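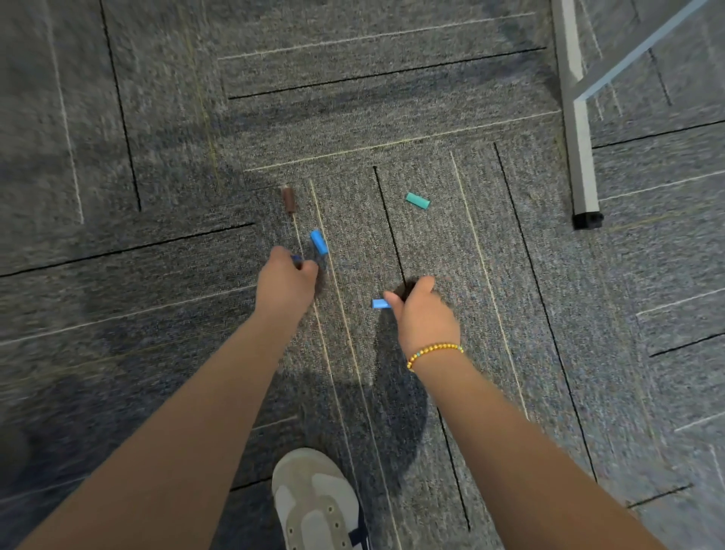 Vol. 14, No. 2

Home Reviews Floors & Rugs Kids' Rooms Search

Ikari carpet tiles in the mixed gray: a review after one winter of crawling around on them

By Elvia Zamudio
27/01/2025

I have wanted to write about these carpet tiles for a while now, and I kept putting it off so that I could say something more useful than "they look nice." Well, we have lived on them since November, and I do mean on them. My nephews build on this floor, I sort on this floor, and I spend a good part of most evenings bent over it picking up small pieces in every shade of blue. So I feel I know it pretty well by now!

We bought the tiles through Drorkutport, a box of 100, which was more than the playroom needed, but I like having spares (my mother raised me to buy extra of anything that gets walked on). The color is a mottled mix of gray, blue-gray and charcoal, with fine pale stripes running through it and a few cream lines woven in along the edges. On the store's page it looked like plain office carpet to me and I almost passed it by. In a real room it has a lot more going on, and I have grown very fond of it.

Laying them took a weekend. My neighbor Crescencio Barrera came over to help, and he talked me into turning every other tile so the stripes go up and down on one and side to side on the next. I wanted them all going the same way. He was right, I'll admit it, and he has reminded me of it since. The seams between the tiles show up nearly black, so you do end up with a grid on your floor. If you want a smooth, wall-to-wall look, I would steer you to something else. I find the lines handy, myself. The boys use them as roads and property borders, and I tell them each to clean up their own squares — which works on maybe half of our evenings.

Now for the part I care about most, which is finding things. I was worried that a busy pattern would swallow up every little toy we own. Bright blue is fine. The teal-green pieces are fine too, you spot those right away, and even the brown stick-shaped one stands out better than I thought it would. Dark blue is the trouble. Set a small dark blue piece down on one of the charcoal patches and you can lose it while you are looking at it. I've taken to picking the dark ones up first and keeping them closed in my hand while I go after the rest.

How does it feel? Firm. The pile is low and tight, so a little tower will stand up straight on it, and nothing small sinks down out of reach. It isn't soft on the knees, though, and after a long stretch of kneeling I have the stripes printed on my shins. I mostly squat or bend over in my sneakers these days. We had a Figueroa rug in there before, thick and lovely, and I miss it when I want to sit and read with the boys. I do not miss digging through it for lost pieces with a comb.

Cleaning has been easy. I vacuum along the stripes on one pass and across them on the next. We had one bad spill (grape juice, a full cup, right before dinner) and I pulled up that one tile, rinsed it in the tub and put it back the next day. You can tell which one it was if you get down close, but I have to point it out to people.

My one real complaint is the corners. Two of the tiles by the doorway have started to lift a bit, and the sticky tabs that came in the box did not hold them. Crescencio gave me a few Zundbridge ones he had left over and those are holding so far.

I'd buy the tiles again, in this same color, and I may do the hallway next if I can get the boys to leave it clear for a day. If anyone has tried the plain charcoal with kids in the house, please write and tell me how you find anything on it.

Shares 200 | Comments 14 | Views 1,854

Contact | Copyright | Back to top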